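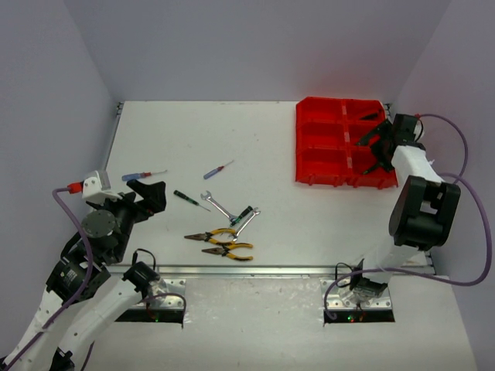
### 3.2 How households keep and lend their hand tools

We turn now to the part of the study that gave us the most pleasure to carry out, and that also took a good deal longer than we had planned. Readers will remember from the previous section that the survey went to households in two towns, Senden and Castow, and that 952 of the 1006 forms we sent out came back complete enough to use. The forms told us what people own. They told us much less about what people do with it, and for that we had to go and sit in kitchens and garages and drink a great deal of coffee.

The first thing we learned is that "my tools" is a slippery phrase. A man in Castow listed a hammer, two saws and a set of chisels on his form, and then, when Merike Rebane visited him in November, it came out over the second cup that the chisels were his brother-in-law's and had been in the house for so long that both men had stopped thinking of them as a loan. We heard versions of this story all winter. Following Rozīte's earlier work on neighborly exchange in Mets, we call these items *settled loans*, meaning things that have changed houses without anyone having decided that they should. They turned up in both towns, though people in Senden were quicker to mention them (and, we thought, a little prouder of them).

Storage matters here more than we expected. Figure 3 sets out the four patterns we used when coding the interviews: the open spread, the sorted tray, the closed box and the hanging board.

**Figure 3.** Storage patterns, arranged by how readily a visitor can see what is there.

| Pattern | Visible to a visitor | Usual place |
|---|---|---|
| Open spread | Fully | Workbench or table |
| Hanging board | Fully | Garage wall |
| Sorted tray | In part | Shelf or bench |
| Closed box | Not at all | Closet or car |

Households with an open spread or a hanging board lent more often, and to a wider circle of people. It is tempting to say that generous people simply keep their things in the open, and some of those we spoke to said just that about themselves. We lean toward a plainer reading. A neighbor who can see a wrench will ask for it, and a neighbor who can't see one will drive to the store. Several owners of closed boxes told us they would gladly lend and had hardly ever been asked.

We should add a word of caution about small parts. Screws, washers and the like were left out of the lending counts altogether, as they are almost never returned and people laughed when we asked whether they ought to be. Gediminas Rozīte has suggested to us that they belong with sugar and eggs, and we are inclined to agree with him. The Ranis interviews, which we take up in Section 3.3, raise the same question about paint.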